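Home | Forums | Members | Search | Help

Ceremony & Reception > Officiants, Readings and Other Hazards

Thread: How long can an outdoor ceremony be before guests turn on us?

Print this thread | E-mail this thread

grultar_bride
Posted 8 May 2019

We're getting married in September on the lawn at Indale, which is my fiancé's aunt's place and has grass, a view, and no shade worth mentioning. Our officiant is Ekaette Osagie, who married my cousin and made half the room cry, including the DJ. I love her. I also just got her draft and it runs 40 minutes before anyone walks anywhere. There's a story about how we met, a story about how our parents met, four readings, a candle, and something with sand.

My fiancé says it's lovely. My fiancé will be standing under the only tree.

How long is too long? And how do you tell a woman with that voice to say less?

pewside_manner
Eight minutes. That was ours, door to door. People still talk about it, mainly the ones who were in the restroom and missed the whole thing.

tulle_box
Eight minutes is a parking ticket. I drove six hours to my college roommate's wedding and I'd barely found my sunglasses before they were married. If you're asking people to buy a plane ticket and a pair of shoes, give them a ceremony. I don't think 40 is crazy if the officiant is good.

pewside_manner
You've clearly never sat on a white folding chair in the sun in Spanx.

tulle_box
I have, and I lived.

old_groomsman
Split the difference and cut the props. A candle outdoors is an argument with the wind and you'll lose. We had one at ours. The best man relit it so many times my grandmother asked if he was part of the service. Sand is fine if you like having sand afterward. Ours is in a vase behind the TV and has a moth in it.

Four readings is two too many. Who's doing them?

grultar_bride
His sister, my sister, my godfather, and a friend from work who volunteered at a party before I could stop her. The friend has picked something she wrote herself. I haven't seen it. I've been told it rhymes.

mahlangu_hall_mom
Mother of a bride here, we did ours last fall at Mahlangu Hall. Move the friend to the reception. Tell her it's such a special piece that you want everyone to have a drink in their hand for it. This is true in its way. Two readings in the ceremony, one from each sister, and your godfather can say grace or walk somebody's grandmother down the aisle. Men that age like a task.

For telling the officiant: be plain about it. Ours had fifty minutes planned and I'd been dreading the call for a week, and she just laughed and said couples always tell her to put in everything and then panic. She took out the part about the history of rings and I've never missed it.

Also, drinks BEFORE the ceremony if it's outside. Water, lemonade, sodas, whatever's easy. People can put up with nearly anything if they've been handed a cup.
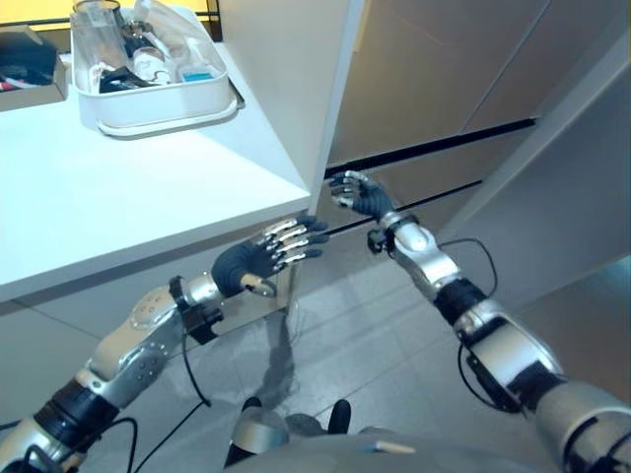
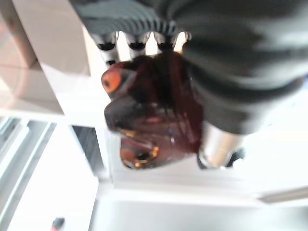
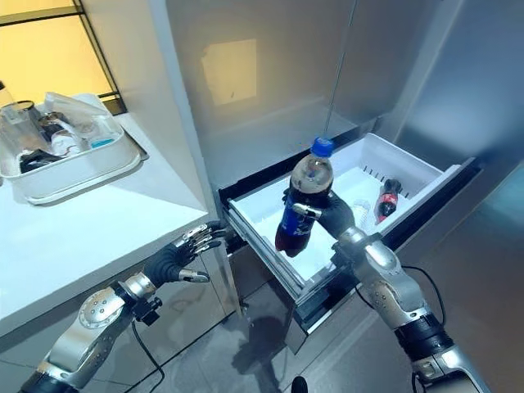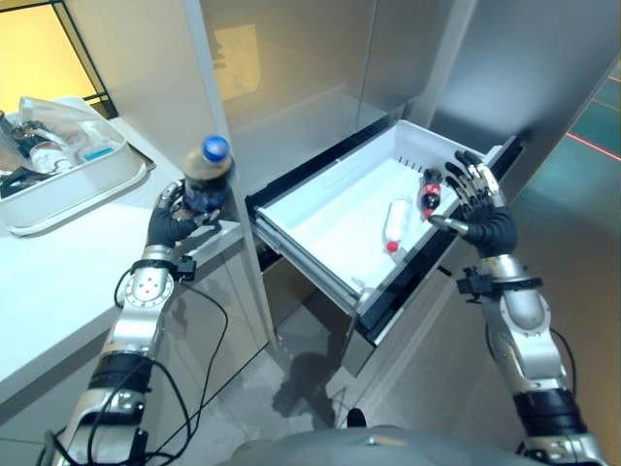
RE: How long can an outdoor ceremony be

tulle_box
Agree on the drinks, disagree on cutting the parents' story. That's the part the older guests came for. I'd keep it and lose the how-we-met story, because everyone there already knows how you met. They've heard it at the shower and the engagement dinner and they'll hear it again in the toasts.

grultar_bride
We met in line at the DMV, so it isn't a strong story to begin with. She's gotten two pages out of it.

old_groomsman
Two pages on the DMV is art. Keep that one and cut the parents.

gillora_gary
I play cello for weddings, mostly at Gillora and the vineyards out that way, so I see a lot of these from the side. Around 20 minutes of talking is where people start looking at their programs, and they've already read their programs. You can go a little longer if something happens in the middle, like a song or the rings. What kills it is three people in a row walking up to a microphone and adjusting it.

Please get a microphone, though. Outdoors with no mic, the first two rows attend a wedding and everyone else attends a lawn.

pewside_manner
Twenty minutes including the processional or not including?

gillora_gary
Not including. I can make a processional as long or short as you like, depending on how fast the flower girl loses interest.

pewside_manner
Then I could live with twenty. I'd be unhappy, but I'd be quiet about it.

mahlangu_hall_mom
Get a stack of paper fans too, or cheap parasols in a bucket by the first row. And rent the chairs with pads. I don't care what the pads do to the color scheme.

grultar_bride
Update. I called Ekaette and read her some of this thread, minus the Spanx. She says the draft was "the long menu" and we were supposed to pick from it. It says so in the e-mail. It says so in the first line of the e-mail.

So: parents' story stays, DMV stays but goes down to a paragraph, two sisters read, no candle. My fiancé is holding out for the sand. I've told him he can carry it home himself.

The work friend is thrilled about moving to the reception and has asked if she can have music under it.

gillora_gary
My rates are on my profile.

tulle_box
For the record I'd still have sat through all 40.

Reply | Print this thread | E-mail this thread | Back to Ceremony & Reception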